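Writing and Selling the Romance Novel
Week 6 handout: The back cover blurb
Instructor: Kourosh Bakhtiari

Welcome back, everyone, and thank you for the lovely pile of first chapters you left on my desk (I've read all but two, and those two are coming home with me tonight). Please bring this handout with you to the workshop, with your own notes scribbled all over it if at all possible.

What a blurb is for

I'd like us to begin by clearing up a mix-up I see every single term. A blurb is a different animal from a synopsis. Your synopsis goes to an agent or an editor, and it tells the whole story, including who marries whom and what was in the letter. Your blurb goes to a reader who is standing in a shop, or more likely lying in bed with her phone, and it should stop well before the end. I usually stop somewhere in the first third of the plot. 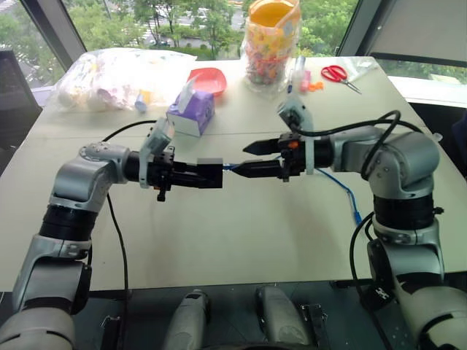

Fig. 1. Two robotic arms over a white table, grippers nearly meeting.

The four parts we'll be using

1. The hook line. One sentence, set on its own. It can be a joke or a threat or a question, so long as it sounds like your book.

2. Her paragraph. Give us her name, what she wants, and what is standing in her way. Please leave out her hair color unless somebody is chasing her on account of it!

3. His paragraph (or hers, or theirs). Same again, only a bit shorter. Readers are quick, and they already know he's the one.

4. The squeeze. This is where the two wants bump into each other and we see what it might cost them. End here, and try not to end on "Will love be enough?" I have nothing against the question, I've used it myself, but it's on an awful lot of books.

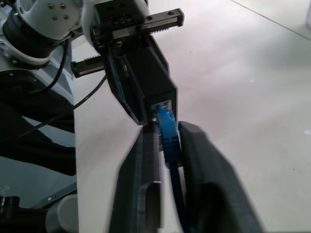
A blurb we'll take apart together

Telmo Vallejo has kindly let me share an early draft for his small-town romance, The Baker of Lirkby. His first go ran to a page and a half and named eleven characters, one of them a goose. After a good deal of cutting he had this:

She came to Lirkby to sell the bakery. He came to stop her.
Ines Grandier has until the end of June to find a buyer and get back to the city. Then the landlord's brother turns up with a key to her kitchen, a claim on half the ovens, and the best rye starter she has ever tasted. If she sells, he loses the only home he's had. If she stays, she'll have to tell him who she really is.

Look at what went missing. The goose is gone, and so are the aunt, the flood, and the whole business with the choir. They're all still in the novel, where they do very nicely. I do still wonder about "who she really is," which feels a little borrowed to me, and Telmo and I have gone back and forth on it. Come with an opinion.

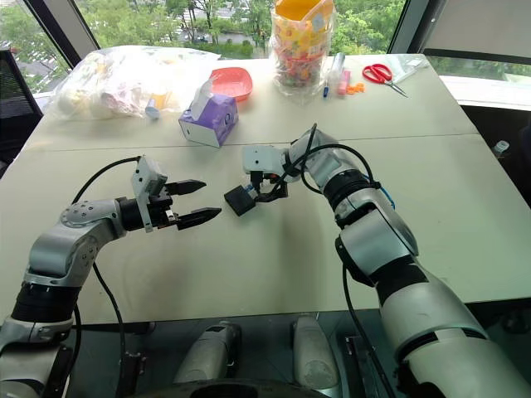
Fig. 2. Two robot arms reaching in over a white tabletop, the left gripper open.

A word on length

Parnum, the imprint we talked about in week 2, asks for no more than 2000 characters, spaces included. I'd aim for quite a bit less. Your hook line should fit inside 40 words at the very most, and mine tend to come out at half that once I've read them aloud to the dog a few times.

Homework

Write three different hook lines for your own book, and don't throw any of them away, even the silly one. Then draft a full blurb using the four parts above. Swap with your partner before class and mark the exact spot where you would have clicked "buy," or the spot where you wandered off.

Bring a printed copy to room 3803. If you're writing a series, as our Wumbei Island people are, do the first book only for now. We'll get to series blurbs next time, along with reader quotes and how to ask for them without blushing.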